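Pesquisar na galeria
Pesquisar

Galeria – mobiliário de trabalho, sala Humthorpe

Registo da sala de trabalho do projeto Fekow, com indicações sobre mesas, arrumação e cablagem. Levantamento e textos de Flor Lozano; medições de Adanech Negussie. As cotas completas constam da ficha 17.

Duas secretárias brancas, junto à parede de tijolo vermelho. A menor tem um nicho aberto do lado direito; a maior tem estante superior e gavetas com puxadores redondos. Flores em vaso sobre ambos os tampos.

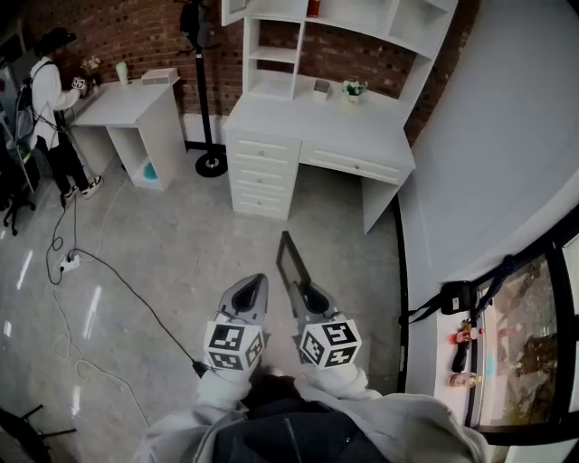
Que folga convém deixar entre o tampo e a parede?
Uma folga de 10 cm chega para passar fichas e transformadores. Com calha fixa sob o tampo, pode reduzir-se a metade.

Pavimento – acabamento cinzento brilhante, com aspeto de betão. Os cabos pretos e brancos correm à vista e há uma régua de tomadas branca pousada no chão. Está prevista calha de piso para o troço entre as secretárias e o centro da sala.

Cadeiras – pretas, de escritório, com base rodada. Para este acabamento recomendam-se rodízios de banda macia.

1,569 visualizações | 200 partilhas
Contacto: Ebrahimi, Colton | Todos os direitos reservados | Voltar ao topo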